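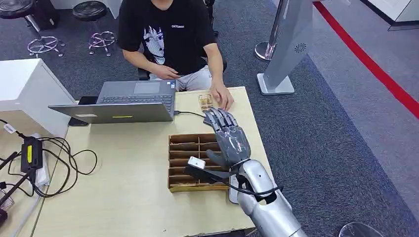
Issue 121 — Page 10

A PLACE FOR EVERY LITTLE THING
All about trays, jars and boxes with walls inside

Look at the nearest drawer in your home. If it is a kitchen drawer, it may have forks in one part and spoons in another. If it is the drawer where everything ends up, it may have a battery, a birthday candle, a rubber band and a key that no longer opens anything. Both drawers hold small things. Only one of them lets you find a spoon in the dark.

This month we look at how people store small things, and why a plain piece of cardboard can do the job so well.

What is a divider?

A divider is a thin wall inside a box or tray. It splits one big space into smaller ones. The smaller spaces are called compartments. The brown tray on the table on this page is made of cardboard, and its dividers are cardboard too. They make a grid, with the compartments set out in two columns.

A column goes up and down, like the columns on a building. A row goes from side to side. When you have both, you have a grid. Egg cartons are grids. So are muffin pans and some window panes.

Grids are handy because each space has an address. You can say "second row, left side" and another person will know where to look. Try saying that about a bag.

How thin cardboard walls stand up

Hold a sheet of thin cardboard on its edge and let go. It falls over. Now cut a slot halfway down one strip and halfway up another, and slide the two slots together so the strips make a cross. The cross stands by itself, and each strip keeps the other from tipping.

Many cardboard dividers are made this way. The slots need to be just wide enough for the cardboard. If they are too wide, the walls lean. If they are too narrow, the cardboard bends when you push it in.

Some cardboard has a wavy layer of paper between two flat layers. It is called corrugated cardboard. The waves leave pockets of air, so the sheet is stiff but does not weigh much. Other cardboard is one solid layer, like the kind used for cereal boxes. Either kind can make a wall in a tray.

When a jar is better

A tray is open at the top. You can see into every space and pick things up quickly. But if you tip it over, everything falls out, and small things roll a long way on a hard floor.

A container with a lid solves that problem. The small one on the table is clear glass, and its lid is a gold color. Clear glass is useful because you can see what is inside before you open it. It also has a drawback. Glass is heavy for its size and it can break, so it should stand away from the edge of the table.

Lids come in different types. A screw lid has a raised line inside that winds around like a slide at a playground. The line grips a matching line on the neck of the jar. A push-on lid has no winding line and holds by fitting tightly.

Sorting first, storing second

Before you fill a tray, you have to decide which things belong together. This is called sorting, and there is more than one way to do it. Buttons can be sorted by color, by size or by the number of holes. A store that sells buttons may sort by color, so that customers can match a shirt. A person who sews coats may care more about size.

In our January issue we asked readers to sort a handful of buttons. The class at Lenar School had 30 buttons and sorted them by color. Then they had trouble with the striped ones. In the end they gave the striped buttons a space of their own, which is a good answer. A space marked "other" is fine too, as long as it does not become the biggest one.

Make a tray

You will need a shallow box, some thin cardboard, a ruler, a pencil and scissors. Ask an adult to help with thick cardboard.

Measure the inside of the box from end to end. Cut one strip that long. This is your middle wall, and it will give you 2 columns.

Measure the inside from side to side. Cut as many strips of that length as you want cross walls. All the strips should be the same height.

Mark where the walls will meet. Cut a slot halfway down at each mark on the long strip. On each short strip, cut one slot halfway up at the center.

Slide the strips together and lower the grid into the box — slowly, so the corners do not fold.

Words to know

Compartment: a small space inside a larger one.
Corrugated: having waves or ridges.
Grid: a pattern made of rows and columns.

Send a drawing of your tray to the Gulmont Young Readers' Page by 22nd May. Write your first name and your age on the back.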